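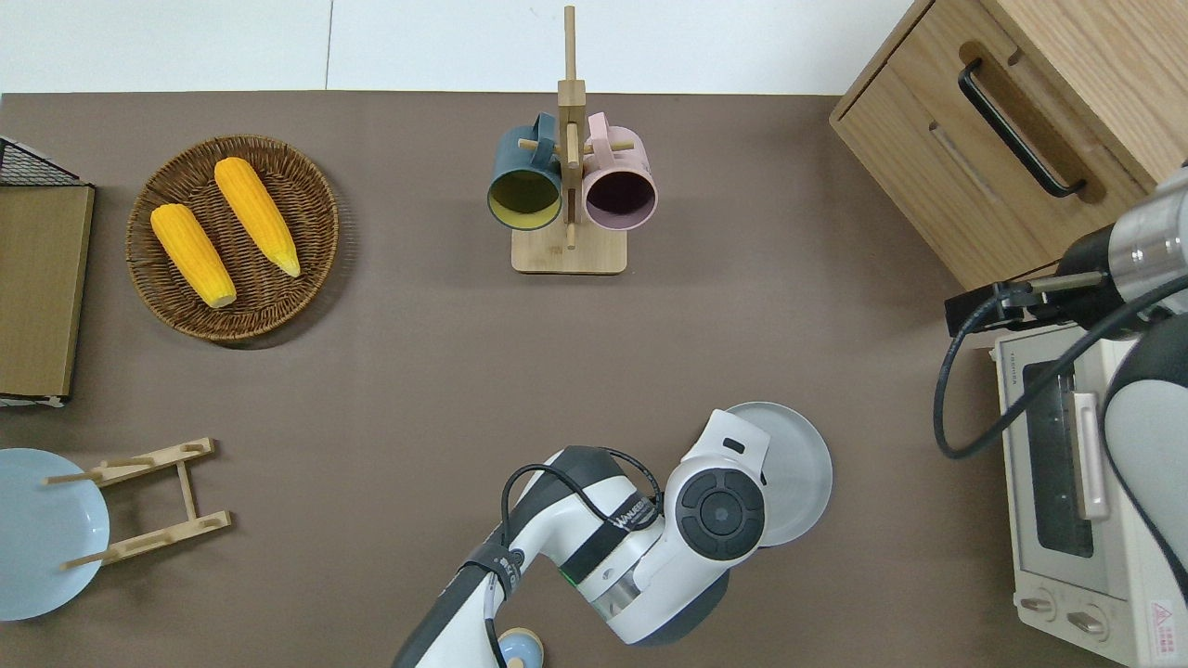
Cavow Desk and Table Mat, Brown

The Cavow is a heavy mat for kitchen tables, craft desks and sewing rooms. It lies flat out of the box and can be trimmed with household scissors. Item no. 1472, sold by Wistomus.

Care

Wipe with a damp cloth and a drop of dish soap. Do not machine wash or iron.

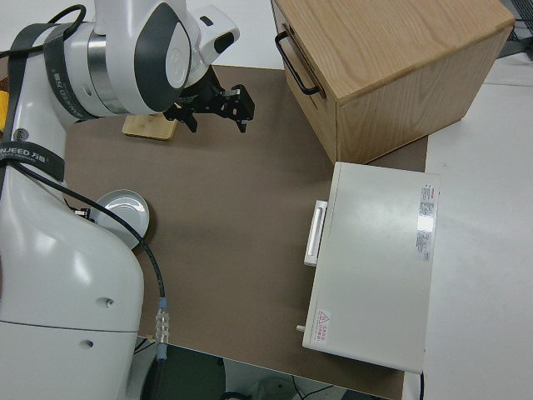
Let the mat dry fully before rolling it up for storage. Roll it with the top side facing out, and keep it away from radiators. Folding leaves a crease that may take a few days to relax.

Sizes and stock

Small and medium ship in 2 business days. The long size is cut to order at our Drurkemano warehouse and takes 3 weeks. Cut mats cannot be returned unless faulty. 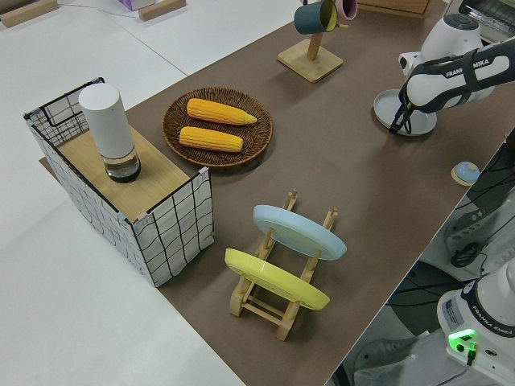 Trade orders

Cafes, schools and workshops can order by the roll through our trade partner, Upadhyay. Orders over $1000 ship free. Please include your tax number and a delivery phone number with the order form.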